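Automation at the Workplace and the People Who Do the Work
A case study of the Trundside assembly site

Student project report
Submitted by Lesia Koval and Maksym Yatsenko
23/12/2018

Summary

This report examines the introduction of automated handling at Trundside, a site where small household goods are sorted, assembled and packed. The automation was supplied by Droteck and is controlled by a software package known on site as River. The project set out to establish what the change meant for the employees whose tasks were affected. It draws on interviews, work observation and the site's own records of handled orders. The main finding is that few tasks disappeared completely, but that many were divided into smaller parts, and that the parts left to people were often the ones for which the least time had been planned.

1. Background and purpose

Trundside has used conveyors and weighing machines for many years. The decision to automate the handling of individual items is more recent and was announced to employees in July. Until then, every item had been picked up, turned, checked and placed by hand. Management gave two grounds for the decision: the difficulty of filling evening shifts and the number of complaints about wrist and shoulder pain.

The purpose of the project was to answer the following questions. Which tasks were transferred to machines, and which stayed with people? How were employees prepared for the change? How do they judge their own work after it?

The report does not assess the technical quality of the equipment. Cost is mentioned only where it came up in the interviews.

2. Method

The authors visited the site on several occasions and spoke with packers, line leads, maintenance staff and the two members of management responsible for the project. All employees were interviewed during paid hours, with the agreement of the site. Names of interviewees have been left out, and job titles have been simplified where a title would identify a single person.

Order records were made available for two periods of equal length, one before and one after the start of automated handling. Lesia Koval was responsible for the interviews and Maksym Yatsenko for the records. Both authors took part in the observation of work.

It should be noted that the second period was a busy one for the site, and that a new product line was added during it. The figures should be read with this in mind.

3. Findings

3.1 Volume of work

In the first period the packing area completed 2,227 orders. In the second period it completed 3,313. Of these, 1,336 passed through the automated station, and the remainder were packed by hand as before. The rise in volume therefore cannot be credited to the machines alone. Several line leads made this point without being asked, and one considered that the internal newsletter had presented the matter unfairly.

3.2 Work with hand-held grippers

A new kind of task has come with the automation. Before a handling routine is released, a person carries out the movement with a pair of hand-held grippers, one in each hand, and the recorded movement is used to prepare the routine. The work is done at a table with small everyday objects, and it is carried out by employees who previously worked in packing.

Opinions of this task were mixed. Those who had been chosen for it valued the quieter surroundings and the chance to sit down between recordings. They also said that the work demanded close attention. A movement that is natural with bare fingers has to be learned again when two stiff fingers must close on the object from the correct side. One employee compared it to writing with the wrong hand – possible, but tiring for the first weeks.

Thin or flat objects were named as the most difficult. Rings, cards and lids often had to be approached several times, and employees disagreed on whether a failed attempt should be kept or thrown out. The written instructions did not cover this question at the time of our visits. 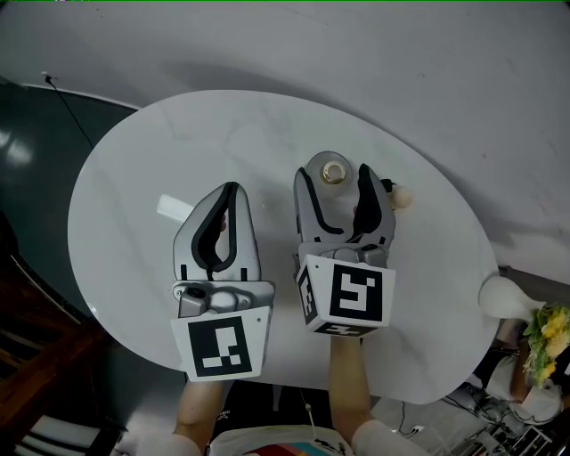 3.3 Training and information

Droteck provided two days of training for maintenance staff and a half-day introduction for everyone else. Maintenance staff were generally satisfied. Packers were less so. The introduction was held before the station had been installed, and many had forgotten the details by the time they needed them. In practice, most learning took place between colleagues at shift change.

The River software displays its messages in short codes. A printed list of codes is kept at the station, but it had been updated by hand so often that some lines were hard to read. Employees who joined after the introduction had received no formal training in River at all.

3.4 Changes to the working day

Packers at the automated station now spend much of the shift supplying it with items and removing those it has set aside. Lifting has been reduced, and all packers interviewed regarded this as an improvement. Walking has increased. Several also described a loss of rhythm: in manual packing a person could speed up before a break and slow down after it, while the station keeps its own pace.

Conversation during work has become less common. The former packing benches faced each other, and the new station does not allow for this. Management had not considered the point before installation and expressed interest in it when it was raised.

3.5 Pay and job titles

No employee lost a position during the period studied. Employees who record movements with the grippers remain on the packer's pay scale, although they are expected to judge whether a recording is good enough to use. This was the issue on which feelings were strongest. Management stated that the scale would be reviewed when the task had become permanent. The employees concerned did not know what would make it permanent, and no date had been given to them.

4. Discussion

The literature read for our course often treats automation as the replacement of one worker by one machine. The Trundside case fits this picture poorly. The skill of handling an object remains with the packers, who now also pass it on to the station through their recordings. Their knowledge of how a lid sits or how a card bends has gained a new use, but it has not yet gained a name in the pay system.

A comparison may be made with Xaba, a smaller firm that allowed us one short visit. Employees there helped to decide the order in which tasks were automated and began with the one they disliked most. We cannot say whether this led to better results, as no records were available to us. The tone of the interviews was, however, noticeably calmer.

5. Recommendations

The introduction should be repeated on the floor, at the running station, and offered to every new employee.

The list of River codes should be reprinted and given one responsible person per shift.

Rules for keeping or rejecting a recording should be written together with the employees who make the recordings.

The pay grade for this task should be settled by a fixed date, and that date should be announced.

6. Limits of the study

The number of interviews was small, and evening shift employees are underrepresented. The authors were introduced at the site by management, which may have affected what some employees were willing to say. A follow-up visit after a full year of operation would be needed to judge whether the reported reduction in strain has lasted. The interview guide is attached as an appendix to the printed version of this report.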